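Clearing out the black box

I've been putting off the small bottles since February. The big things in the apartment got sorted over the winter – coats, shoes, the two shelves of cookbooks I never open – but the black box stayed where it was, on the table by the kettle, and every time I made tea I looked at it and left it alone.

It's a plain box with tall sides. I bought it to hold mail. Within a week it held one set of keys and a roll of tape, and after that anything small enough to drop in from above. The tall sides are the problem. You can't see what is at the bottom unless you stand right over it, so things go in and stay in.

The push came from Hrefna, who stayed with us for a few nights and asked if we had any eye drops. I said yes, in the box. She looked and came back with a tube of hand cream, a glue stick and a travel shampoo from a hotel in Clestska that closed years ago. The drops were in there too, but by then she had walked to the pharmacy and bought her own.

So I set aside an afternoon for it. I don't have a system, but I did have a few rules this time, mostly borrowed from Tracey Sugden, who ran a one-evening class on household sorting at the library last year. It cost 30 and I went because my sister had a spare ticket. Most of it I've forgotten. What I kept was this:

Take things out one at a time. Don't tip the box over. If you tip it you get a pile, and you end up pushing the pile back in.

Decide where a thing goes before you put it down.

Anything for eyes, ears or mouth gets its date checked first.

The third one takes the longest. The print on small bottles is tiny, and on some of them the date is pressed into the plastic at the bottom where you need a lamp and the right angle. I used the flashlight on my phone. Eye drops are the ones I'm strict about. The date on the bottle is for a sealed one, and after opening you usually get a much shorter time, which the leaflet will tell you if you still have the leaflet. I now write the opening date on a bit of masking tape and stick it around the bottle. Old medicine goes back to the pharmacy. Ours takes it at the counter and doesn't ask questions.

I did the sorting on the glass table. Glass is good for this. Nothing sinks into it, and if something has leaked you wipe it once and it's gone. We have a big poster under the glass, one of the kids' choices, and I was a little worried about drips getting in at the side, so I kept a dish towel next to me. I didn't move the kettle. I should have, but I wanted tea. 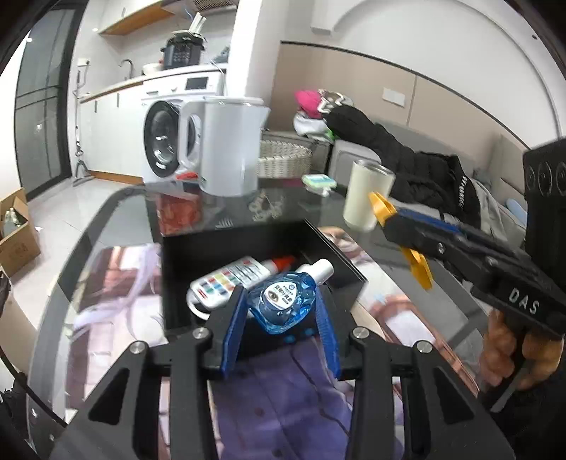

Eye drops have a place of their own now, in the cabinet by the bathroom mirror, on the lower shelf where everyone can reach. Squeeze bottles are harder. They don't stand up well when they are nearly empty, and if you lay them down the caps get sticky. I ended up putting them upside down in an old drinking glass. It looks bad but it works so far.

A few things didn't have an obvious home. The glue stick went to the desk. The hotel shampoo I used up the same night. There was a receipt from Dretitz for 119, for a lamp we returned, and I kept that because I'm still not sure the money came back. I also found the spare key to the bike lock, which we had already replaced.

Grímur thinks I should get rid of the box altogether. His view is that any open container on a table fills up. He is probably right, but I still need somewhere for the mail, and I don't want to buy a letter rack to solve a problem I could solve by opening my letters. For now the box stays, and I've agreed to look through it when I pay the rent.

Next is the drawer under the oven. Ditte has asked for her cake tin back twice and I'm fairly sure it's in there, behind the roasting pan.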